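Budgeting for a cleaning arm: questions to an equipment planner in Plesville

The equipment planner at Dollura, a facilities contractor in Plesville, spent most of the spring on one purchase request: a mobile arm for detail cleaning in shower rooms and changing areas. The request goes to management in June. We asked what went into it.

The first draft, the planner says, was wrong in the usual way. "I priced the arm and the base and stopped there. Then I listed what would have to be replaced in a normal year. Fingertips, cloths, wheels, cable covers. That list ran to 9 lines and none of them were in the quote."

Two suppliers were compared. Shokri offered a lower purchase price with service billed by the visit. Drendance asked more up front but included remote support. The planner scored both on downtime. "A visit is billed at $500 before anyone opens a panel. If you expect more than a few of those, the cheaper unit stops being cheaper."

Battery time was the second point. The arm under review runs for roughly 45 minutes under load, and the planner wants a spare pack in the base order. "Otherwise you are paying for a machine that sits on a charger during the shift you bought it for."

Asked which tasks justify the cost, the planner leaves out open floor. A standard scrubber already does that.

"What takes staff time is edges. Door tracks, corners, the strip where the trim comes down to the floor."
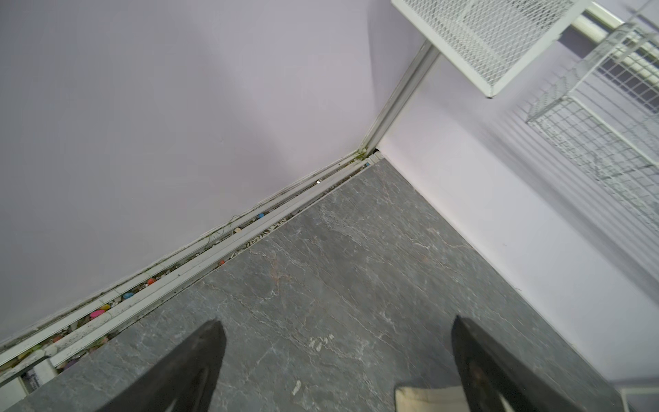 "A track is narrow and it collects everything – grit, hair, small stones. You need fingers that fit the channel and can hold a cloth, and you need to decide what gets picked up and what gets wiped. Those are different tool settings, so I budget setup hours for each."

The request asks for a seven-week trial before any commitment. Training is a separate line, as is storage. The planner has also asked both suppliers for a fixed price on fingertips through the end of the contract. Drendance has agreed in writing. Shokri's answer is expected by Saturday.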